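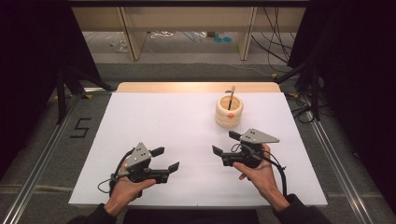 The Flullier cup on my work table, with the white board on top

I bought the Flullier ridged cup in February, together with the Nendeck table board, from the Panganiban home store. The two things are sold separately, but many people put them in the same order, and I did the same. I have used both every day for 9 weeks, so I think I can write something useful now.

First the cup. It is ceramic, in a cream color, and the outside has thick round rings, one over the other, like a coil of rope. In the store pictures I thought the rings were only painted shadow, but they are real and you feel them well with the fingers. My hands are often a little dry from paper and the smooth cups I had before used to slip. With this one it never happened to me. The walls are straight, so it does not become narrow at the bottom, and a long spoon or a brush can stand in it without pushing it over.

The cup holds 435 ml if you fill it to the rim, which I measured with my kitchen scale. For drinking I find this too much, and the rim is a bit thick for the lips. Coffee stays warm for a good time, but I must say that it is more pleasant as a holder than as a drinking cup. Mine has one orange-red sticker on the front, and I have left it there. On my first cup of this series, a smaller one, I removed the sticker with warm water and oil and the glue left a gray mark between two rings. It took me three evenings to clean it. I would ask the maker to put stickers on the bottom only.

Cleaning is the weak point in general. The inside is smooth and easy, but on the outside the dust stays in the grooves. A sponge goes over the rings and does not reach between them. I use an old toothbrush and some dish soap, once a week. The dishwasher is allowed according to the paper in the box, and I tried it four times with no change in the color.

Now the board. It is a white rectangle with a matte surface and you simply lay it over the table you already have. My table is light wood and I was tired of protecting it. The board covers nearly everything, but along the far side a pale edge of the table still shows. This does not disturb me. Other people may want an exact fit, and they should measure before ordering.

The matte surface is the best part. My work lamp does not reflect in it, even late in the evening, and small dark parts are very easy to find on the white. The bad side is that pencil marks are also easy to find. Most of them go away with a damp cloth, but one line from a soft pencil is still there. The board came with 3 thin rubber strips for the underside. I would have liked a fourth, because one corner moves a little when I lean on it with both arms.

Before this I had the Zorkivell desk mat, which is softer and can be rolled up. It was kinder to the wrists, but a cup never stood quite straight on it. On the hard board the Flullier cup stands well, also when I work with both hands and push against the table.

One more small thing about the sound. Ceramic on a hard board is loud, and if somebody sleeps in the next room you will learn to put the cup down slowly. I glued a ring of felt under mine.

I paid 168 for both with delivery. For the board I would pay the same again. The cup I would buy again too, but only for spoons and brushes, and I would wait for a discount.

Board: 5 of 5
Cup: 4 of 5 as a holder, 3 of 5 for drinking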